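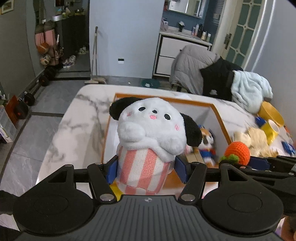 Rinano ハンドヘルドグリッパー Hemamari(左右2台セット) 使用レビュー
投稿:2020年1月23日
評価:5点中2点(右手用の不具合が解決すれば4点)

購入はJuditzの通販です。在庫品だったので注文の翌々日に届きました。本体2台、交換用パッド1組、六角レンチ、紙の説明書1枚が入っていました。説明書は英語のみで、ねじの締め付けトルクについては記載がありません。この点はあとで問題になります。

用途は、ロボットアームに覚えさせる把持動作の記録です。人がグリッパーを手に持ち、机の上の物をつかんで動かし、その動きをあとでアーム側に渡します。作業は2人で、私とBalakrishnan Vargheseさんが交代でやっています。対象はぬいぐるみ、かぎ針編みのボール、口の開いた筒や容器、箱への出し入れなど、家にあるような物ばかりです。

先に良かった点を書きます。

青いパッドの食いつきは良いです。ぬいぐるみのように表面がふかふかした物でも、左右から軽く押さえれば持ち上がります。布がパッドに引っかかってほつれることも今のところありません。硬い筒も斜めに挟まなければ落ちません。

灰色の中央部と黒い側面部の合わせ目はきれいで、がたつきもありません。リンクの根元にある大きい銀色のピボットは2台とも最後まで緩みませんでした。組み立て済みで届くので、箱から出してすぐ使えます。

ここから不具合の話です。

右手用で204回、左手用で同じくらい、というような細かい数え方は普段していないのですが、今回は問題が起きたあとで記録をさかのぼって数えました。右手用の開閉が600回になる手前で、左側の指の先が外へ逃げるようになりました。握り込んでも片方のパッドだけ角度がつき、物を面で押さえられません。最初はパッドの汚れだと思って拭きましたが変わらず、その日はぬいぐるみを3回続けて落としました。

外して調べたところ、リンクの上端にある小さいピボットねじが半回転戻っていました。根元の大きいほうは問題ありません。小さいほうだけです。締め直すと元に戻ったので、そのまま作業を続けました。

締め直してから54回目の把持で、今度はねじが抜けました。大きめのぬいぐるみを箱の上まで持ち上げたところで指先がリンクから外れ、ぬいぐるみは箱の中に落ちました。ねじは机の上を転がって床に落ち、タイルの目地のところで見つかりました。物が柔らかかったので被害はありません。ガラスの瓶だったら割れていたと思います。

もう一つ、こちらのほうが重要です。指先が外れたとき、トリガーにかかっていた力が急に抜け、反対側の指が勢いよく内側へ閉じました。Vargheseさんが下から左手を添えていて、人差し指の先をリンクの間に挟みました。皮がむけて少し血が出た程度で、翌日には普通に作業していましたが、挟んだ場所がもう少し根元寄りだったら爪までいっていたはずです。リンクの付け根には指が入る隙間があり、カバーはありません。説明書にも挟み込みの注意は一行もありません。

左手用も同じ条件で使っていますが、緩みは出ていません。ねじを抜いて比べると、左手用のねじ山には緩み止めらしきものが薄く付いていて、右手用には付いていませんでした。塗り忘れだろうと思いますが、私の手元には1セットしかないので断定はできません。右手用の底のシールにある番号は1013です。同じ番号の方は一度ねじを見てください。

Juditzに写真を添えて連絡したところ、返事は2日で来ました。内容は「消耗による緩みは保証対象外、定期的な増し締めをお願いします」というものです。600回に届かずに緩むねじを消耗と言われるのは納得できません。増し締めの間隔とトルクを聞き返しましたが、こちらの返事はまだありません。

メーカーのRinanoにも直接メールしました。担当のIyengarさんという方から、ねじの現物を送ってほしいと返信がありました。送料は着払いでよいとのことで、先週発送しています。対応としてはこちらのほうがまともです。結果が来たら追記します。

現在の使い方は次のとおりです。

右手用の小さいピボットねじを2本とも外し、脱脂してから中強度のねじ緩み止め剤を塗って締め直し、一晩置きました。左手用は手を付けていません。

開閉200回ごとに、ねじの頭とリンクに油性ペンで引いた線がずれていないか見ます。緩み止めを塗ってからは、まだずれていません。ただし期間が短いので、直ったとは言いません。

動作中は、グリッパーを持っていない手を物の下に入れないことにしました。落ちたら落ちたままにします。両手に1台ずつ持っている間は自然にそうなりますが、1台で作業しているとつい手が出ます。Vargheseさんのけがもそのときでした。

ガラスと陶器は、返答が来るまで対象から外しました。

記録データへの影響も書いておきます。指が傾いていた間のデータは、開き幅の数値だけ見ると正常でした。開き幅は根元側の動きから出しているようで、先端が逃げても値に出てきません。落下が続いた日の分はまとめて捨てましたが、緩み始めがいつだったのかは数値から分かりませんでした。動画を見返して、パッドの角度がおかしいところから先を除外しています。半日かかりました。同じ用途で使う人は、作業の最初と最後にパッドを閉じて、2枚がまっすぐ合うかを目で見ておくとよいです。

その他、細かい点です。

パッドの交換は六角レンチ1本でできます。ただ付属のレンチは先が少し甘く、小さいピボットねじには手持ちの物を使ったほうが頭をなめません。

長く持っていると手首が疲れます。大きいぬいぐるみを立てたまま保持するような動作では先が重くなるので、私は続けて持つ時間を短く区切っています。

黒い部品が多く、黒い物をつかむときは指先の位置が見にくいです。パッドが青いのでなんとかなっています。

買うかどうか迷っている人へ。つかむ性能は値段相応以上です。柔らかい物だけを扱い、届いた日に自分でねじを外して緩み止めを塗る手間をかけられるなら、使えます。子どもや学生に持たせる予定なら、リンクの付け根にカバーが付くまで待ったほうがいいと思います。私はけがのあとに簡単な覆いを厚紙で作ってみましたが、開ききったところで引っかかるのでやめました。

保証の扱いが変わるか、交換品が届いたら点数を見直します。

記:Sumathi Mudaliar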